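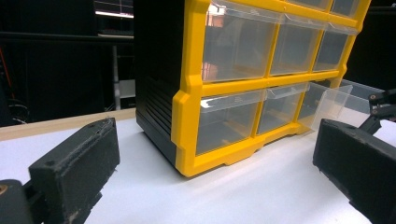 Setting up a small-parts bench for shared work with a robot arm

These steps cover moving a kitting bench from all-hand picking to a setup where an arm handles the drawers and a person handles the rest. They come from the Joly line at our Brarnberg shop, where we pack hardware kits for door closers. We ran the changeover in June, and I have corrected the steps since.

Before you start

You need a list of every part number the bench handles, the current pick sheet, and the people who work there now. Do not skip the people. Jeptoo Kimaro and Évan Texier had been on that bench for years and knew which parts got mixed up and which drawers stuck. None of it was written down.

Our list had 191 part numbers. Only 53 went to the arm.

Step 1. Sort the parts

Go through the list with the bench crew and mark each part "arm" or "hand." Anything that tangles, sticks together or comes in an oily bag stays with hand. Springs stay with hand. Screws, spacers and flat washers over 12 mm can go to the arm.

Step 2. Empty the drawers and fix the cabinet

Take all the stock out first. Teach the positions with empty drawers, then fill them. A full drawer dropped during teaching means an hour on the floor with a magnet.

Bolt or clamp the cabinet to the bench. A light plastic cabinet moves when a drawer drags, and after a few pulls every taught position is off.

Step 3. Check each drawer by hand

Pull every drawer all the way out and push it back in. Replace any that bind. Keep spares of each width, and store them off the bench before the first live shift.

Step 4. Teach the pull

Start with the drawer easiest to reach. Close the fingers on the front, pull straight, and stop before the drawer tips. Write down the travel. Repeat for one drawer of each width and copy the values to the others, then run each one slowly and watch it.

Clear drawers can be hard for the vision system to find. We put a strip of matte tape on each front and the missed picks mostly stopped. Put the tape in the same spot every time.

Step 5. Rewrite the job, on paper

Write out what the person at the bench does now, hour by hour. Ours came to refilling drawers, picking the hand parts, checking kits by weight and clearing faults. Ludivine Le Goff, who supervises the line, posted it two weeks before the start and changed it twice after the crew read it.

Decide who may stop the arm. Our rule is anyone.

Step 6. Run both ways

Keep the old pick sheet going next to the new one until the counts match. We ran 3,970 kits this way. It felt slow, and it caught a wrong spacer in two drawers.

What changed for the crew

Less reaching and less twisting. Jeptoo's wrist is better. Évan found the first month dull and said so, and he now does the teaching for new drawers, with a pay step that Clémence Pruvost in HR took about five weeks to get approved. Settle that part before you begin.

Fewer people work the bench at one time, one where there used to be two. Both jobs were kept, with the second person moved to returns in the afternoon. The bench is quieter and some people miss the talk. We moved the morning break so that the two stations take it together.

Refill times are on the sheet taped inside the cabinet door by the time clock. Send corrections to Ludivine.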